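3.2 Floor-level storage and the clearance of passageways

The second part of the analysis deals with the lowest 400 mm of the room, measured from the finished floor. This band is usually left out of storage surveys. Shelf inventories record what stands on a surface and how full the surface is, and they treat the floor as the space that remains. In the homes we visited, the floor was in regular use as a place to put things, and the objects found there followed a pattern that can be described.

We separate two kinds of floor placement. The first is settled placement, in which an object has a fixed position on the floor and is returned to it after use. Shoes beside a door and a waste bin next to a desk belong to this kind. The second is passing placement, in which an object is put down at the point where its use ended. Passing placement was coded only when the resident, asked during the walk-through, could not name a usual position for the object or named one elsewhere. The distinction therefore rests on what residents told us and cannot be read from position alone. An earlier coding scheme proposed by Oláh used distance from the nearest wall as a stand-in for the interview question. We tested this in the pilot homes and dropped it, as settled objects were found at all distances from the wall.

Homes were drawn from two housing estates, Vasum and Anghel, which differ in the way storage was supplied by the builder. In Vasum each dwelling was handed over with full-height cabinets along one wall of the main room. In Anghel residents supplied their own furniture, and cabinets were more often low and freestanding. Visits took place in September. Residents were asked not to tidy before the visit, and the request was repeated at the door. We have no way of checking how far it was followed, and the results should be read with that in mind.

The main result is that passing placement gathers at the foot of tall furniture. In both estates, objects without a usual position were found more often at the base of a cabinet than in the open part of the floor. Residents gave a consistent account of this. An object in the middle of a room is in the way and is moved at the next crossing, commonly with the foot and commonly toward the nearest vertical surface. Once there it no longer blocks the path and may remain in place for some time. We call this edge drift. The term refers to the pattern across the sample and makes no claim about the history of any single object.

Edge drift depends on the detail at the base of the furniture. Where a cabinet stands on legs, small objects pass underneath and are lost from view, and residents tended to underreport them. Where the cabinet has a recessed plinth, objects collect in the recess. Where the side panel runs down to the floor without a recess, objects lie against the panel or a short distance from it and stay visible from a standing position. The Furkard cabinets fitted in Vasum are of the last type, and this may account for the higher number of objects recorded there. It does not follow that residents of Vasum keep more on the floor. A cabinet that hides objects will produce a lower count under any survey carried out by eye.

Small exercise equipment deserves separate mention. Of the object classes in our scheme, it was the one most often given a named storage position and most often found outside it. Hand weights, bands and balls are used on the floor or close to it, in sessions that end when the user stands up. The effort of returning them is small, but so is the perceived cost of leaving them. Figure 6 gives an instance of the class near a tall cabinet. 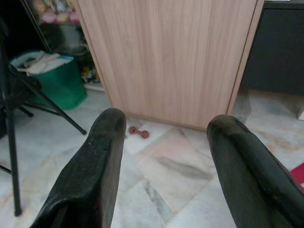 Figure 6. Small red dumbbell on the floor, close to the base of a light wooden cabinet panel.

The practical concern with objects of this size is the door swing. A hinged cabinet door reaching near the floor will strike an object within its arc, and the free width of the passage is then set by the object as well as by the furniture. For passage width we followed the Zomex procedure, in which the narrowest free distance is taken at ankle height and again at hip height, and the lower value is entered. With the hip measurement alone, most passages met the width stated on the plan. The ankle measurement reduced the entered width in both estates, with the larger reduction in Vasum.

Two limits apply. Rounded objects shift when touched, and their position at the time of measurement may differ from their position an hour earlier. We measured all objects where they lay and did not correct for this. In addition, the survey does not cover rooms used mainly by children, where the line between settled and passing placement could not be drawn with enough agreement between coders. These rooms are treated in Section 3.3.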